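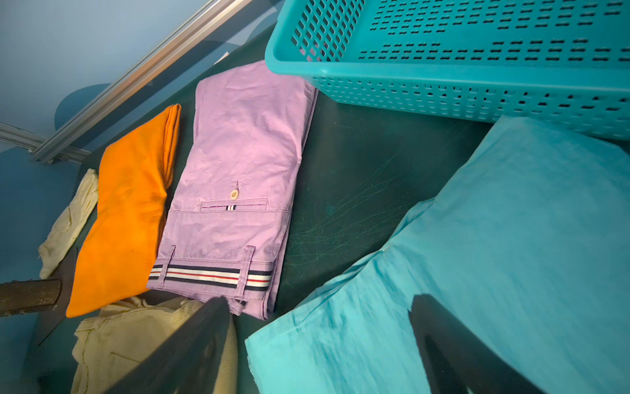
Fig. 1. Pantalon lavande plié, ceinture garnie d'un ruban rayé marine, blanc et rouge ; à gauche, un vêtement orange.

La seconde vie des vêtements à Prosville : collecte, tri et revente
Rapport de projet, deuxième année
Romain Gautier et Catriona Aitken
Encadrant : Murali Krishnan
Remis le 22 juillet 2026

1. Sujet et question de départ

Notre projet porte sur les vêtements donnés par les habitants de Prosville. La ville compte plusieurs points de dépôt, mais il n'existe pas de document public qui décrive le parcours des textiles une fois la borne vidée. Nous avons voulu savoir quelle part est revendue sur place, quelle part quitte la commune et selon quels critères la séparation est faite.

Nous avions d'abord prévu de comparer Prosville et Nivwood. Le centre de tri de Nivwood n'a pas pu nous recevoir avant la fin du semestre et nous avons limité l'enquête à Prosville. Les données sur Nivwood se résument à un entretien téléphonique avec Craig MacLeish, responsable de la collecte.

2. Méthode

L'enquête a commencé en février. Nous avons suivi le travail de l'atelier Plikden, qui reçoit les dons de la commune, pendant 13 demi-journées. À chaque visite, nous avons noté la catégorie de chaque pièce triée (haut, bas, manteau, linge de maison, autre), son état et sa destination. L'échantillon final comprend 1604 pièces.

L'état a été noté sur trois niveaux, avec la grille de l'atelier : bon, à reprendre, usé. Au début, nos deux relevés ne concordaient pas toujours, surtout pour les pulls boulochés. Nous avons refait ensemble le premier jour de saisie et fixé une règle : un pull bouluché sur les manches seulement reste en « bon ».

Nous avons aussi distribué un questionnaire aux clients de la boutique de la rue Nseir. Nous avons obtenu 19 réponses exploitables. C'est peu, et nous les utilisons seulement pour illustrer les résultats du tri.

3. Le parcours d'un vêtement

Les sacs sont ouverts sur une table et vidés par petites quantités. Un premier passage écarte ce qui est humide ou taché. Le second passage se fait pièce par pièce : on regarde le col, les aisselles, l'entrejambe, puis les fermetures. Les poches sont retournées. Les vêtements retenus sont pliés et classés par type, puis par taille quand l'étiquette est lisible.

Les pièces à reprendre vont dans un bac séparé. L'atelier recoud les boutons, refait les ourlets et remplace quelques fermetures à glissière. Il ne fait pas de teinture. Au-delà de 10 minutes de travail estimé, la pièce part avec les usées, sauf pour les manteaux, qui se vendent plus cher.

Les textiles usés sont mis en balles et confiés à un repreneur extérieur. Nous n'avons pas pu suivre cette partie du circuit.

4. Résultats

Les hauts forment la catégorie la plus nombreuse, devant les bas. Les manteaux sont rares dans les dons mais presque toujours gardés pour la boutique. Le linge de maison arrive souvent usé et part en grande partie chez le repreneur.

L'état ne suffit pas à expliquer la destination. Des pièces en bon état sont écartées parce que la boutique en a déjà trop, notamment les tee-shirts publicitaires et les chemises d'homme à manches longues. À l'inverse, des vêtements d'enfant légèrement marqués sont gardés, car la demande est constante.

La couleur joue un rôle que nous n'avions pas prévu dans la grille. Archie Haldane, qui gère la boutique, met volontiers les couleurs vives en vitrine et les renouvelle plus souvent que le reste. Les réponses au questionnaire vont dans le même sens, mais les clients citent d'abord le prix et la taille.

5. Limites

Notre présence en journée uniquement a pu fausser l'échantillon : les dépôts du week-end sont triés le lundi matin, créneau où nous avions cours. La saison compte aussi. Les vêtements d'été sont sans doute sous-représentés. Enfin, nous avons compté des pièces alors que l'atelier pèse les sacs, ce qui rend nos chiffres difficiles à rapprocher des siens.

6. Suites possibles

Un autre groupe pourrait reprendre la grille en y ajoutant la couleur et la matière, et refaire le relevé à l'automne. Craig MacLeish a donné son accord de principe pour une visite à Nivwood. La grille vierge et le questionnaire figurent en annexe A, le tableau de saisie en annexe B.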